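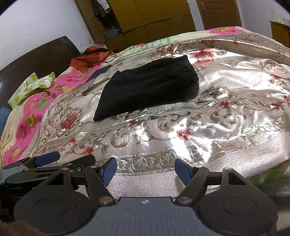
Department of Interior Materials and Finishes, Urneck College

Student Project Report: Edge Profiles and Stain Resistance in Kitchen Worktop Materials

1. Purpose of the project

The project compared four worktop materials commonly offered to householders in the Latholm area: granite, laminate, solid beech and a cast resin-and-stone composite sold under the name Memon. The composite was of particular interest to the group, as it was added to the college materials library only this year and had not been studied by an earlier cohort.

Two questions were set. The first was whether the shape of the front edge affects how readily a worktop chips. The second was how well each surface resists ordinary kitchen stains when these are left overnight.

2. Materials and method

Offcuts were supplied by the Brerar workshop, a fabricator of worktops and sills. Each piece measured 400 mm in length and was finished with one of three edges: square, pencil round or bevelled. Only 11 of the 12 combinations could be tested — the bevelled laminate piece arrived with its facing already lifting and was set aside.

For the edge test, a steel weight was dropped down a guide tube on to the front edge of each piece from a height of 40 cm. Every piece received the same number of blows. Chips were measured along their longest side with callipers.

For the stain test, tea, beetroot juice, turmeric paste and cooking oil were applied to each surface at 5 p.m. and wiped away the next morning with warm water and washing-up liquid. Marks were graded under the same lamp by two members of the group working separately. Where their grades differed, the poorer one was recorded.

3. Results

Square edges chipped most often in granite and in the Memon composite. The pencil round performed best in both, with no chip longer than 2 mm. Beech dented but did not chip, whichever edge was used. The square laminate edge cracked along the glue line.

Turmeric left a mark on every material except granite. On the composite the mark was faint and came away after a second clean. Beech, which had been oiled once before the test, held both the beetroot and the tea.

4. Limitations

The granite had been sealed by the supplier, and the group could not establish when. Only one piece of each type was available, so the results should not be read as typical of every batch. Heat was left out of the study, as the workshop oven was in use by another course throughout December.

5. Recommendations

The group recommends a pencil round edge for stone and composite worktops in family kitchens. Beech should receive at least three coats of oil before use. A further project might repeat the stain test on joints and sink cut-outs, where the sealant is likely to mark before the worktop itself.

The tested pieces have been labelled and returned to the materials library.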